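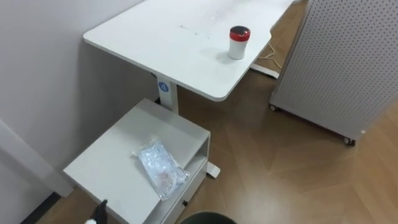 Stellier Office Set: desk, pedestal and pegboard screen
Posted 2026-03-30

I bought this set in December to replace a folding table I had worked at for years. It comes as a white desk, a light gray pedestal on casters and a tall perforated screen, also on casters. Jarna was the only store near me that would deliver all of it in one trip. The set came in 9 boxes and I paid 2994 for it, with delivery included.

The desk is the best part. The top is plain white with rounded corners, which I like because the walkway past my desk is narrow and I used to catch my hip on the old table. It doesn't wobble when I type or lean on it. The legs end in long flat feet that stick out along the floor, so check where you plan to put other things before you settle on a spot. I stubbed my toe on one twice in the first week.

The white finish shows everything. Pen marks are the worst. Most of them come off with a damp cloth and a little dish soap, but ballpoint leaves a faint gray line if you don't get to it the same day. If you write by hand a lot, buy a desk pad along with it.

There is no cable tray. For this price there should be one. I ended up with cords hanging under the top and lying on the floor, and I still haven't fixed it properly. Tarkis makes a clip-on tray that is supposed to fit, but it was out of stock both times I looked.
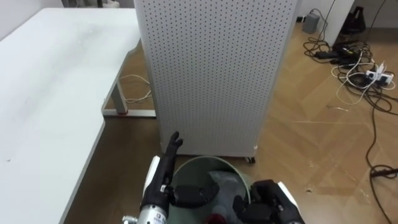
The screen is steadier than I expected for something that tall. It rolls easily on a wood floor, and I move mine when I sweep - dust and crumbs collect underneath and along the bottom edge. The holes are small and close together. Standard pegboard hooks from the hardware store did not fit mine, and the Nam hooks sold for it cost 14 for a pack of 2. I bought one pack and stopped there.

The pedestal is fine. It has an open shelf, a drawer with a small black knob and a flat top that I mostly use as a place to drop things. The drawer runs smoothly but is shallower than it looks from outside. A stapler fits, a tall mug does not.

Assembly took me most of a Saturday's worth of hours spread over two evenings. The desk instructions were clear. The ones for the screen had the caster step printed after the step where you stand the panel up, so read them all the way through first.

I would buy the desk again and probably the pedestal. The screen I would only get if you need to divide a room.

Rating: 4 out of 5 for the desk, 3 for the rest.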